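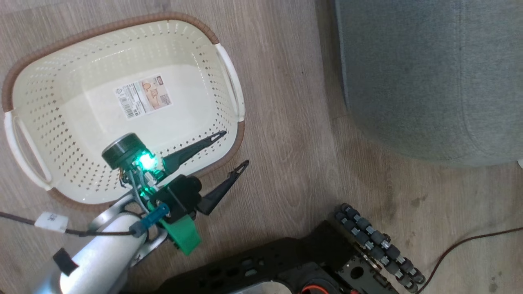 Skikilthorpe Shared Clothesline Project
Progress report to the Yagi Fund, January 2026

Hello again from Skikilthorpe! I know your form asks for a page on each heading, but your last email said to write it the way I'd say it, so that's what you're getting. The receipts are in the envelope with the budget sheet.

Where we've got to

The lines are up. I'm putting that first because the last time I wrote to you they were a pile of posts in my garage and I was feeling pretty low about the whole business. We now have three sets of clotheslines in the yard behind the Clokberg apartments, on the side that gets the afternoon sun, and 27 households have signed up to use them. That covers most of the people who told us back in June that they had nowhere to dry things except over a door or on the back of a chair (and a few who'd said no thanks at the time and then changed their minds, which I loved).

The posts are steel, set in concrete, and they don't wobble. I've leaned on all of them. The lines themselves are plastic-coated and we strung them at two heights, so a person who uses a wheelchair or just doesn't like reaching can hang a full load on the lower one. That was a suggestion from one of the tenants and I wish I'd thought of it myself, since it cost us nothing beyond some extra hooks.

The bit that went wrong

The first lot of posts from Irkov came too short. We'd ordered them by the length we wanted above ground and forgot that a good piece of each post has to go under it. My mistake, I wrote the order. Irkov took them back and were very decent about it, but we had to pay the return freight and we lost most of the fall waiting on the new ones. By the time they came the ground was soaked and the holes kept filling with water overnight. We bailed them out with a saucepan one morning, gave up, and hired a little pump the next week.

I'd also told you we would have a roof over one set of lines by now. We don't. The building owner wants a drawing before giving permission, and I can't draw, and the person who was going to do it for us moved away. I've got a sketch coming from somebody at the community college and will send you a copy once the owner has said yes or no.

Money

You gave us $1000 for the first stage and I've spent nearly all of it. The biggest single piece was the posts and fittings, $400 with the freight. After that it was concrete, line, hooks, the pump hire and a bench. The bench wasn't in the original plan! I asked you about it by phone and you said fine, so I'm noting it down where somebody can find it later. People were standing around waiting for sheets to dry and talking, and it seemed a shame to have them stand.

What's left is going on spare line and a box of clothespins. We go through clothespins at a rate I can't explain. The wooden ones split when it freezes, so I'm trying a different kind.

How people are using it

We started with a sign-up sheet in plastic on the back door, with the day cut up into mornings and afternoons. It lasted until the first rain, when everybody wanted to move to the next dry slot and the sheet turned into a mess of arrows. Now there's a simple rule that if the line's free you can use it, and you take your things in by dark. There's been one argument that I know of, over a comforter that took up a whole line for most of a day, and the two people involved sorted it out before I got there.

Winter drying is slower than I expected. I'd read that clothes will dry in freezing weather if the air is dry enough, and towels do go stiff as a board and then come right, but jeans are hopeless and have to be finished indoors. A couple of families have stopped until spring, and I've left them on the list. The ones still going out there are mostly the people with small kids, who have so much washing that getting even half of it out of the apartment is a help.

Several tenants have mentioned that their windows don't steam up as much now. I haven't measured anything and I don't want to claim it as a result, but damp was the reason you were interested in us to begin with, so I thought you'd like to hear it. If you'd be willing to lend us a humidity meter or two for next winter, I could find people happy to have one on the shelf and write down the number.

The path

This needs a section of its own. The way from the back door to the lines is grass, and with that many feet on it, it's turning into mud. A person carrying a heavy load of wet laundry can't see where they're stepping, and I slid down it myself with an armful of pillowcases. (Only my dignity was hurt. The pillowcases had to go back in the wash.) We've laid some old boards for now and they're slippery too. I'd like to put down gravel with an edging, and I've asked two places for prices.

What comes next

Before the weather warms up I want the path sorted, the roof question answered, and a second visit to the folks on the ground floor, who were worried about sheets blocking their light. I moved one line over for them and would like to know if it helped.

After that we'd like to talk to you about a second yard. There's a building across the road with the same problem and a better piece of ground, flat and already fenced. I haven't promised them anything. I'd order the right length of post this time, and I'd dig in dry weather, and I think we could do it for less than we spent here.

You're welcome to visit any time. Pick a breezy day if you can, as it looks wonderful with everything out, and let me know beforehand so I can meet you at the gate, which sticks. The second-stage form is half filled in on my kitchen table and I'll mail it once I have the gravel prices.

With thanks from all of us at the Clokberg yard,
The project coordinator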